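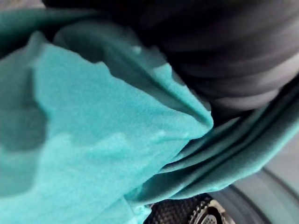 Yen-ting Ko: comprem pelo menos dois cartões de memória antes de começar, que o tecido come espaço como nada que eu tenha gravado até hoje.

Li esse comentário tarde demais, claro, mas serve de introdução ao Hodow, o kit de câmera de punho que estou usando desde abril para juntar exemplos de manipulação de pano. A ideia é a de sempre: eu conduzo o braço, o kit grava o que o punho vê junto com a abertura da garra, e depois tudo vira episódio para treinar a política. Já são 294 episódios, quase todos com tecido, e dá para falar com alguma propriedade (e com um pouco de raiva também).

Primeiro, o que eu adorei. A imagem de perto é uma delícia! No pano turquesa dá para ver a fibra, as dobras, a sombra dentro de cada vinco — e isso para mim vale muito, porque no meu kit antigo, o Nument, qualquer tecido felpudo virava uma mancha só. O fundo fica desfocado, é verdade. Quem precisa localizar uma segunda peça lá atrás vai querer uma câmera fixa também, e eu acabei colocando uma.

A montagem levou 80 minutos, contando o café. O manual é fraquinho, o suporte é ótimo, e o cabo poderia ter um palmo a mais. Depois de fixar, refiz a calibração 2 vezes e não mexi mais.

Agora o software. O gravador marca início e fim pelo pedal, o que deixa as mãos livres, e descartar uma tentativa ruim é um toque comprido. Perfeito. Só que o rótulo da tarefa não passa de um episódio para o outro! Eu digitava tudo de novo, toda santa vez, até o Sadao Kawaguchi me mandar um script que preenche sozinho.
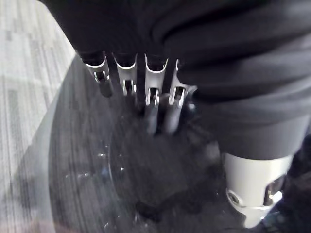
Pano escuro, tubos prateados e o carpete ao fundo, pela câmera de punho.

Com metal a conversa muda um pouco. As bordas brilhantes estouram se a exposição fica no automático, então travei no manual e perdi detalhe no pano preto. Plástico transparente é outro sofrimento: o reflexo muda a cada movimento do braço, e ainda não sei se isso vai ajudar ou atrapalhar o modelo. Por enquanto guardo tudo e separo numa pasta à parte.

Cheguei a olhar o Dramani, que tem lente melhor, mas o formato de exportação é fechado e desisti na hora. O Hodow exporta sem drama, com os tempos alinhados, e meu script de conversão ficou curtinho.

Nota 4 de 5. Tiro um ponto pelo rótulo e pelo cabo, e volto para atualizar quando o treino com o lote novo terminar.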